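August, studio notebook, Saltine report layout

8:40 am

Back on the Saltine job after a week of pretending it didn't exist. For anyone picking this notebook up cold: it's the eviction court report, the one where we take a legal clinic's findings and turn them into something a city council member will read on a train. The text came in at 102 pages. I want to get it to 83 without cutting a single interview, and I think I can do it with margins and by killing the appendix tables that repeat each other.

Toshiko sent notes on the second round of covers last night. She likes the plain one (type only, dark green, no gavel, thank goodness). She hates the one with the door. I loved the door! But she's right that it looks like a real estate brochure, so the door is dead. I've moved it to the graveyard folder in case we ever get a real estate brochure.

Body type: still going back and forth. I set chapter 2 in Rivow and in Hamada at the same size and pinned both on the wall. Rivow is friendlier but the numerals are a mess, the 3 and the 8 look like cousins, and this report has numerals on every page. Hamada is a bit stiff but the tables sit up straight. Going with Hamada for text and tables and keeping Rivow for the pull quotes only, where there are hardly any figures. Sayaka, if you're reading this, yes, you said so in June.

11:15 am

Spent way too long on the big number. The report looks at 3,793 case files and the clinic wants that on its own spread. First try was the number huge across both pages, and the comma fell right into the gutter. Second try, left page only, number at the top, one sentence under it, a lot of air. Much better. I tried a dot for every case on the facing page too, and it's kind of wonderful on screen, but on the office printer it turned into gray felt. Need to ask the print shop what their smallest safe dot is before I get attached.

Also the green. On coated stock it's rich, on the uncoated sample it goes swampy. I nudged it toward blue and ran two more proofs, pinned next to the first. Proof B is closest. Don't judge it under the desk lamp, take it to the window.

2:30 pm

Call with Toshiko. Things to fix from that:

The tenants' quotes should come before the findings in each chapter, so the reader meets a person first. That means reflowing everything from chapter 3 on. Fine. I sort of saw it coming.

"Respondent" becomes "tenant" everywhere except where it's quoting a filing. I did a find and replace and then undid it, too many filings. Doing it by hand with coffee.

Her team wants a one-page summary people can pull out. I said a perforated sheet, she said what about a loose one tucked in the back, and I think hers is cheaper and nicer, so we'll price that.

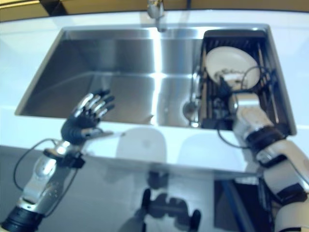
The chapter openers are the last big thing. Right now there are 8 of them and they all have a full green page with a white numeral, which felt strong at the start and by chapter 5 feels like being shouted at. Sayaka suggested letting the green shrink a little each time, so it starts as a full page and ends as a band at the top. I mocked up four and flipped through them quickly and it works, you get this feeling of the thing opening up as you read. The council people probably won't notice and I don't mind.

One worry: chapter 6 has that long flow chart of what happens between the notice and the hearing. At the new page width the arrows cross in two places. I could turn it sideways, but I hate making people rotate a report. Maybe split it at the first hearing date and run it over two pages, with the same box repeated at the top of the second so you don't lose your spot. Try tomorrow.

5:50 pm

Page count is at 91 with the reflow. Appendix B still has the old tables in it, so there's room. Saved everything under the Ema folder because the Saltine one is still locked on Sayaka's machine. Move it back before anyone makes a second copy.

To do: print shop about dots, price the loose sheet, alt text for the charts, ask Toshiko who signs the foreword.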